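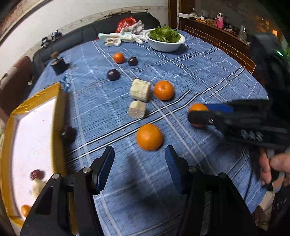
Girex pad creep fault

Main page Contents Recent changes Help
Print this page | E-mail this article

The Girex pad creep fault was a defect in the fingertip pads of the Girex, a hand-held two-jaw gripper made by Plikix and used to record manual sorting tasks for robot training. Under repeated side load the ribbed pad moved along the inner face of the jaw while the reported jaw opening stayed the same. The error was largest with soft or irregular items, such as peeled fruit, and small with whole citrus.

The fault was first logged at the Miradby test site during two-operator sorting of fruit from a cloth-covered table into a shallow tray. Logs listed closed grips on pieces that had already dropped. A review of 3374 recorded grips found that the pad position was out of tolerance by over 2 mm in one tool of each pair. Robot arms trained on the affected records closed too far and crushed soft items.

Cause

Plikix traced the movement to the adhesive layer behind the pad, which softened when juice reached it through the open slots of the linkage. Wear in the pivot pins was examined and ruled out. 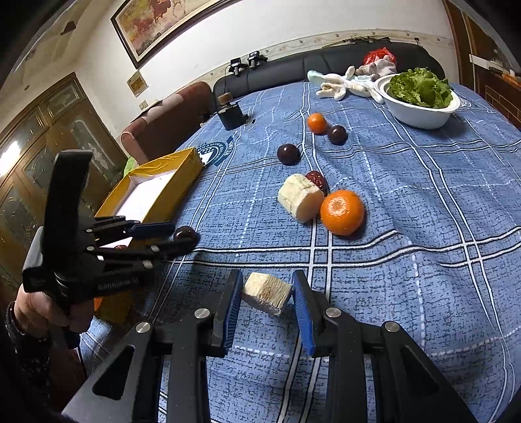
The jaw encoder measures the angle of the linkage and has no means of sensing the pad itself, so the software raised no alarm. Operators could find the fault only by closing the empty jaws and checking whether the ribs lined up.

Correction

A service notice dated 14/03/2019 withdrew the original adhesive. Replacement pads, supplied by Ackermann, are held by a molded lip and a set screw. The notice also required an empty-jaw check after every 3 trays and a wipe of both pads after contact with cut fruit. Records made with unmodified tools were marked as unsuitable for grip-force training. The last unmodified tools were returned in June.

See also: Gripper calibration; Encoder drift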